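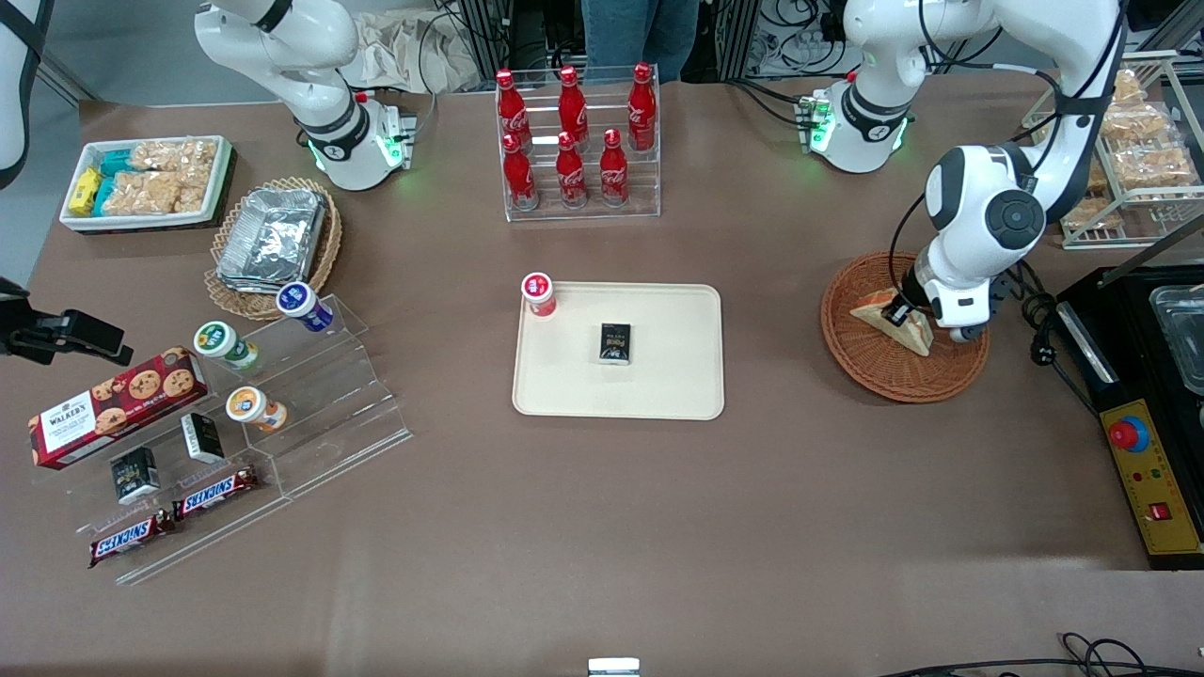 Snack table, sandwich in the basket.

February, 9:40 p.m.

Slept badly again and was up before the alarm. The furnace came on and off all night and the vent in the bedroom ticks when it cools. I put a folded sock against it, which helped until the sock fell. Got up, made oatmeal, ate it standing.

The main business of the day was the river wall. I have been walking the stretch from the Hernbridge footbridge down to the old feed mill since I moved here, and I wanted to get the whole length of it done in one go before the thaw, while the brush is down and the stone shows. It took all morning. I wore the heavy boots and regretted it by the mill.

The wall is in worse shape than I wrote last fall. The upper section is fine, tight joints, hardly any movement. Below the second outfall it starts to lean, and there is a bulge I could lay my forearm into. Someone has patched it with gray mortar, much too hard for that stone, and the faces on either side have begun to flake. I measured the patch at 30 inches across. The one below it I couldn't reach without getting down on the ice, and I didn't try.

Found the date stone at last. I had been looking too high. It is set low, behind a willow, and says 98 with nothing in front of it, so 1898, unless the first half was on a neighboring block that has gone. I scraped off the moss with my glove and made a rubbing on the back of the gas bill. The 9 came out well. The 8 is mostly guesswork. I will go back with proper paper.

There was a heron standing on the gravel under the mill. It let me get fairly close and then went off upstream, low, without much hurry. Two mallards. No kingfisher this time.

Feet cold by noon. Drove to Soltomville for the library, which closes early this month. Suryani Hutapea was at the desk. She had pulled the flat box of mill papers for me, and I hadn't even called ahead, only mentioned it last time I was in. Most of it is receipts. Oats, belting, lamp oil, a long quarrel over a wagon axle. But one letter deals with the wall directly. The mill owner, a man named Harahap, complains that the township has billed him 600 dollars for his share and says that he will pay when the river signs a paper agreeing to stay on its own side. I copied it out in full. No year on it, but he mentions the new footbridge, so it has to be after the bridge opened.

Suryani thinks there is a reply somewhere in the township minutes, which are bound and kept downstairs. She will look when she has time. I said there was no rush and meant it, mostly.

I asked her about the spelling too. In the receipts he is Harahap throughout, but on the plat map the lot is marked Grudix, and I had taken that for the next owner. She says Grudix was the name of the mill and had nothing to do with any person. That clears up a page and a half of my notes from December, which I now have to rewrite. I crossed them out in pencil tonight and will do it properly later.

Lunch was late, soup in the car out of the thermos. It had gone lukewarm. Then the hardware store for furnace filters. They had every size except mine. Bought a roll of felt for the vent — better than the sock — and a box of matches.

Home before dark. Called my sister. She is fine, the knee is the same, she has decided against the trip. She asked whether I was still writing about the wall and I said yes. She asked how long the wall was. I told her. She said that didn't sound like very much wall. We talked about the dog for a while after that.

Spent the evening at the kitchen table with the notes. I now have the upper section drawn to scale, and the part down to the second outfall in rough. What I don't have is anything on who did the building. The township paid for stone and it paid for hauling, and both turn up in the accounts, but there is no line for labor that I can find. It could be that the men were working off their road tax. That was common enough in this county, and it would explain why no names appear. If so there ought to be a road tax list, and if there is a list it is probably in the same bound books downstairs. I wrote that on a card for Suryani so I don't forget to ask.

Glued felt to the vent. The smell of the glue is stronger than I'd like, so the window is open a crack and the furnace is running to make up for it.

To do: proper rubbing paper. Gas bill — pay it, and copy the rubbing off the back first. Call about filters. Look at the plat map again with the mill name in mind, especially the lot on the east bank, which may not be what I thought it was. Ask whether the library will let me photograph the Harahap letter. Dry the boots, they are still sitting by the door with the snow in them.

Temperature at bedtime 6 degrees. If it holds I can get out on the ice below the mill and see that lower patch.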